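Dia aberto na Korberg: o que preparar para a demonstração da pinça em simulação?

Publicado em Robótica e automação > Visitas e demonstrações

Hermenegildo Cisneros

Boa tarde a todos. Desde já peço desculpa pelo meu português, eu falo espanhol em casa e aprendi a escrever aqui.

Na terça-feira a nossa oficina de formação vai visitar o dia aberto da Korberg, em Stoltisden. Eu fiquei com a tarefa de acompanhar um grupo de 6 alunos. No programa que recebemos por correio há uma parte que se chama "Manipulação simulada" e que dura 70 minutos. Os alunos trabalham no computador com uma pinça de dois dedos, numa cozinha virtual, e depois passam para a sala onde está o braço verdadeiro.

O exercício principal é com uma bola. O aluno deve levar a pinça até à bola, fechar os dedos, levantar e pousar noutro sítio. Eu experimentei em casa a versão de demonstração do Katotus, que é o programa que eles utilizam, e consegui pôr a bola entre os dois dedos. O que não compreendo é como se decide a força.

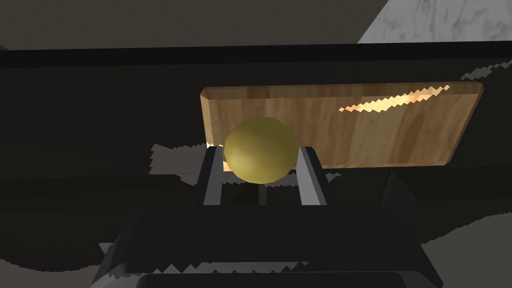

No menu existe um valor de força de fecho que vai de 1 a 10 e o programa vem com o valor 3. Com este valor, às vezes a bola sobe com a pinça e às vezes escorrega quando eu rodo o punho. Se ponho 6, não escorrega, mas a bola treme muito e uma vez saltou para longe. Alguém já fez esta visita e pode dizer-me se os monitores explicam isto, ou se devo preparar os alunos antes? Também queria saber se é normal que as sombras apareçam com as bordas em dentes de serra. O meu computador é velho e não sei se o defeito é dele.

Agradeço muito a vossa atenção.

Shahzad Jatoi

Olá Hermenegildo. Fiz esta visita em setembro com a minha turma, por isso posso responder a quase tudo.

Os monitores explicam a força, mas explicam depressa e já no fim da primeira parte. Eu aconselho a preparar os alunos antes, pelo menos com a ideia de atrito. O tremor que descreve acontece porque os dedos tentam entrar dentro da bola e o programa empurra-a para fora. Não é preciso baixar a força até 3. Experimente 4 ou 5 e, sobretudo, abra o painel "Contacto" e aumente o atrito dos dedos um pouco de cada vez. Na Korberg os computadores já estão configurados desta maneira.

Outra coisa que ajudou a minha turma foi a posição da bola. Quase todos fechavam os dedos demasiado acima do centro, e então a bola fugia para baixo. Peça aos alunos que olhem também com a câmara lateral antes de fechar, a tecla C muda a vista.

Sobre as sombras, no meu portátil ficam iguais. Em Opções > Imagem pode subir a qualidade das sombras, mas o programa fica bastante lento. Para a física da bola não muda nada.

Chegue cedo, o estacionamento do lado norte é pequeno e a receção pede o nome de cada aluno.

rothe_oficina

fui la o ano passado. a parte do computador é um bocado comprida, o melhor é o braço verdadeiro. levem sapatos fechados senão não entram na sala

Hermenegildo Cisneros

Muito obrigado aos dois. Shahzad, fiz como disse, com a força em 5 e mais atrito, e agora posso rodar o punho sem perder a bola. Vou avisar os alunos por causa dos sapatos, isto não estava escrito no programa. Só me falta perguntar se é permitido levar o próprio portátil para a sala, mas vou telefonar para lá amanhã de manhã.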